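The Bramovel Letter
Kitchen Drawer, April 1, 2022

The drawer to the left of the stove

Every kitchen has a drawer that won't open all the way. Ours stops at four inches, where the handle of something catches under the counter lip, and for years the household method was to slide a hand in flat, press down on whatever was sticking up, and pull. Guests had to be taught this. One of them asked for a corkscrew and came back with a potato masher and a small cut.

Last month I emptied it. I would like to say that I was inspired by spring, but I was looking for the warranty card for the dishwasher, which was not in there. What was in there came to 54 items, and I am including the rubber bands as one item, a decision I stand by.

A good half of it was duplicates. We own four vegetable peelers. Three of them are terrible, and we kept all three after buying the good one, presumably so it would have something to look down on. There were two melon ballers in a house where melon is bought in cubes. There was a gadget from Cirnar, still in its sleeve, that cores, slices and "fans" a strawberry. I have eaten strawberries my whole life without feeling they should be fanned.

I have a theory about these things, which is that they are bought by a person we plan to become. Somebody in this house was going to make ravioli. Somebody was going to zest. The ravioli wheel has been through two moves and has never touched dough, but throwing it out feels like telling that person they didn't make the team. 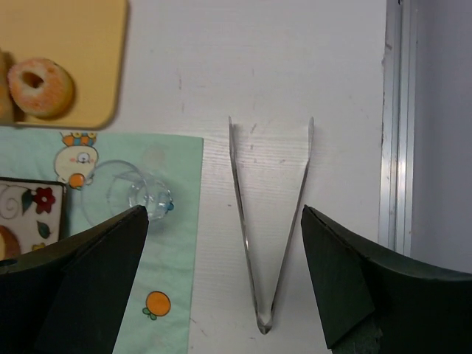
So I made some rules. Anything that does one job has to do it at least once a season. Anything that needs its own cleaning brush has to justify the brush. If two tools do the same job, the one I reach for with wet hands at six in the evening wins, no matter which was the wedding present. And anything I can't name goes in a shoebox on top of the fridge until June, after which it goes to the thrift store, where people can stand around not naming it either.

The shoebox filled up fast. It has a wire loop on a stick, a plastic disk with holes in graduated sizes (spaghetti portions, says my sister-in-law; I remain unconvinced) and a sort of hinged paddle. Several readers will write in to tell me what the paddle is. I look forward to all of your different answers.

The survivors are dull. Wooden spoons, a ladle, a can opener, the good peeler, the tongs, a whisk, one spatula that bends and one that doesn't. I could cook for a week with those and have since cooked for three. The only time I missed anything was when I wanted to crack a crab, and then I remembered that we had no crab.

I did consider a drawer organizer. The store on Sulemana Street sells a bamboo one that expands to fit, and it is very handsome, and it costs more than everything I put back in the drawer. The man at the register told me it would change my life. I bought a roll of shelf liner for 7 dollars and cut it crooked. The drawer is now lined except for a wedge at the back, where I suspect the rubber bands will regroup.

A word about resale, as several of you asked after my last item, on bread machines. I put the best of the rejects up on Fikier, the neighborhood swap page, in one lot. The lot got 100 views and a single message, asking whether I also had a drawer. The strawberry gadget did find a home with a woman two streets over, who seemed delighted and who I believe will fan.

The drawer opens all the way now. This has caused trouble of its own — everyone in the house yanks it from habit, and it shoots out and hits them at hip height. We've had three bruises. I'm told we will adjust.

The dishwasher card was in the glove compartment of the car. It expired in June of last year.

Next month: the cupboard over the refrigerator. If anyone has a stepladder they can lend, please reply to this letter before the 15th. Ours is in the cupboard over the refrigerator, or at least the instructions for it are.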